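Anju Bhardwaj was wrapping a book when I got to the shop, and she kept wrapping it while we talked. It was a first printing of a Mosico photo annual, the kind with the heavy black endpapers, and it was going out that afternoon to a buyer who had been asking her for one since November. "I hate letting it go," she said, "but he's going to love it so much more than my shelf does."

Tellen Books sells signed and first edition photography and art books, mostly by post, with a small front room for people who like to turn the pages before they pay. Anju has run it for 15 years. Her partner in the business, Gaurav Tyagi, joined later and handles the buying, and the two of them talk over each other in the happiest way imaginable.

I asked what makes a signed copy worth chasing, and Anju laughed before I had finished.

"The mess!" she said. "A clean signature on the title page is lovely, of course it is. But give me the copy that went around a launch party, where the designer signed it and the printer signed it and somebody wrote a phone number in the corner. You can feel the night it happened."

She has one like that at home, a Sornetti portrait book with 38 signatures in it. The models signed next to their own pictures, most of them in silver pen, and a few wrote little arguments with the photographer about which shot should have been used. Anju spent two winters matching names to faces, and she has a notebook full of the ones she solved.
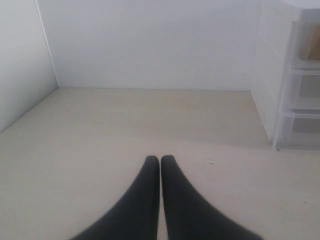
Does a dedication to a stranger lower the price of a signed book?

Usually a little, unless the stranger was somebody connected to the book, and then it can go the other way.

"People apologize to me for dedications," Gaurav said. "They bring in a book that says 'To Bhatt, thanks for the ride' and they think it's spoiled. I read that and I want to know where they were driving!" He had a copy with that very line in it for years before he learned that Bhatt was the studio assistant who hauled the lights to every shoot in the book. It went up on the site with the story attached and sold the same evening.

Gaurav came to this from the record trade, and it shows in the way he grades. He reads a dust jacket the way he used to read a sleeve, tilting it toward the window, running a thumb down the fold without quite touching it. He's strict, too. If a corner is bumped, he writes "bumped" in the listing, and if the jacket has been price-clipped he says so in the first line.

"A buyer should never open a parcel and learn something new," he told me. "Except how good the pictures are. They can learn that."

I wanted to know about fakes, and both of them got serious for a minute. Signatures on loose bookplates worry them most, especially when the plate turns up years after the book did. Anju likes to see the ink on the page itself, and she likes an event to go with it: a flyer, a ticket, a receipt from the shop where the table was set up. Gaurav compares letter shapes, but he puts more weight on the pen. A book signed at a launch will often have the same pen all the way through it, with the same skips – you get to know them.

They turn down plenty. Anju told me about a box of 10 books that came in by mail from one seller, all signed, all in the same slanting hand, by 10 different photographers. She sent the whole box back with a polite note and hasn't heard from the seller again. 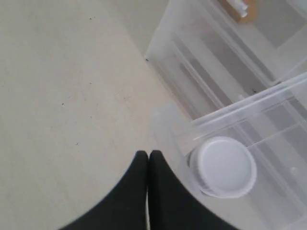
Two clear containers and a pale, lightly speckled surface.

What about people starting out with a small budget? Here Anju put the tape down and gave me her full attention. "Buy the book you'd keep if it were never worth a cent more," she said. "Go to the signings. Stand in the line, talk to whoever's next to you, tell the photographer which page you love. That copy is going to mean more to you than anything I can sell you, and I have some wonderful things to sell you."

Gaurav would add paperbacks to that. Plenty of the small photo publishers never made a hardcover at all, and their softcover firsts were printed in short runs and read to pieces. He picked up a Sornetti softcover at a yard sale for two dollars, signed inside the back cover where few people would think to look, and he still checks the back cover of everything.

The next catalog goes out on July 18, 2025, and they were still arguing over the front cover when I left. Anju wants the Mosico annual, even though it's sold. Gaurav says you can't put a sold book on the cover. She had already made the layout.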